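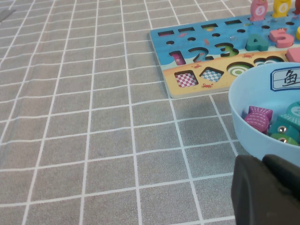

Ocean number board, with the 4 in place and the fish bowl at the front. Tray 17.

Himum Toy Library
Gallery: Wooden Puzzles and Counting Boards

The gallery goes with the printed list at the desk. It covers the wooden puzzles and counting boards on the Ackroyd Room shelves, which families can borrow or use at the tables during open hours. The ocean board comes first and has the longest notes, as it is the one people ask about most. Notes on the shelf, borrowing and care follow.

OCEAN NUMBER BOARD

The painting
Blue water on the larger part of the board and a strip of yellow sand along the bottom. The water has tiny fish and shells painted on it and the sand has small red crabs. Younger children often want to point at the crabs for a while before they touch any of the pieces.

The numbers
Each number has a recess cut to its own shape. Some of the recesses are colored inside: the 1 has pink in it and the 3 has green. The 4 is teal and the 5 is pink. A number that is not seated all the way will sit a little above the board, and a light press with one finger is usually enough.

For a first try, take out two or three numbers that look very different from each other and leave the rest in. The 1 and the 3 are a good pair. With all of the numbers out at once the table gets crowded and the younger ones tend to push everything to one side.

The shapes
These are set in the sand. The square has a pink-and-white check at the bottom of its hole, the diamond has a blue-and-white check, and the round one has green rings. Children who are not ready for the numbers can do the shapes alone. Turn the board around so the sand is at the top and it becomes a slightly harder puzzle for an older brother or sister.

The fish
The fish are wooden and stand upright in the board on pegs. Each carries its number in a white circle. The pink one is 5 and the yellow one is 6. They can be lined up in order, handed out one at a time, or used as a plain pegging exercise with the numbers ignored.

Fish are easier to put in if the child holds them low, near the peg. Holding them by the top makes them tip.

The bowl
Light blue plastic, with a white label in a dark blue border. The handwritten character on it is 鱼, "fish." The bowl goes out with the board and comes back with it. Please do not use it for paint, water or snacks. Our other tray labels are being redone in the same style, with one word on each, and the set for the animal trays should be finished in March.

A game for two
Put all the fish in the bowl. One player closes their eyes and takes a fish, then feels for the matching number on the board with the other hand. The second player says yes or no. Change over after each fish. With three players, the third one holds the bowl.

A game for one
Set the fish out along the edge of the table in any order. The child picks a number from the board, finds the fish that goes with it and pegs it in. Stop when interest runs out. The board does not need to be finished every time.

ON THE TABLE

We put a gray cloth with thin white grid lines under the boards at the puzzle table. Pieces are quieter on it than on the bare tabletop. The squares also get used for games of their own, such as moving a fish three squares up and two across. The cloth wrinkles and can be pulled flat from the corners before a board goes down. It is washed on Thursday evenings and is back by the next session.

Cloths are not lent out, but any plain cloth or towel at home does the same job.

OTHER BOARDS ON THE SHELF

Skarkus farm board, tray 18
Large knobs, few pieces. Best first board for most children under two. The barn door sticks a little and should be lifted, not pulled.

Stolivora stacking rings, tray 21
Square post, so the rings only go on one way. The smallest ring is a replacement and is a slightly different red.

Stolivora clock, tray 22
The hands turn freely and the hour blocks lift out. Good next step for a child who can already put the numbers in on the ocean board.

Street puzzle, tray 25
Two layers. The lower layer shows the inside of each house. Take the top pieces out in order from the left or they bind against each other.

Alphabet tray, tray 30
Capitals only. Heavy for a small child to carry, so please bring it to the table for them.

BORROWING

The library holds 276 toys and games, and 67 of them are wooden. Boards go out for two weeks and can be renewed once if no one is waiting. Two boards per family at a time. The ocean board goes out for one week only because of the waiting list.

Every tray has a card taped inside the lid with the pieces written on it. Check the card at the desk when you take the board and again before you bring it back. If something is missing, tell us when you return it and we will hold the tray for a few days. Most pieces come back from under a couch or a car seat.

Please carry the boards flat. Fish should be out of the pegs and in the bowl for the trip home.

CARE

Wipe with a cloth that has been wrung out well, then dry with a second one. Do not soak the boards or leave them in the sun. The painted side marks if other boards are stacked on it face down.

If an edge feels rough, bring it in and we will sand it. We use 400 grit and do it by hand, a few strokes at a time, staying off the paint. Please do not sand or repaint pieces at home, even if the color has worn thin.

Chewed pieces are normal. Set them aside at the desk so they can be cleaned before they go back in the tray.

MORE GALLERIES

Trains and Track
Dolls and Small Houses
Musical Instruments
Outdoor Toys (summer only)
Puzzles, Cardboard

Back to Himum Toy Library main page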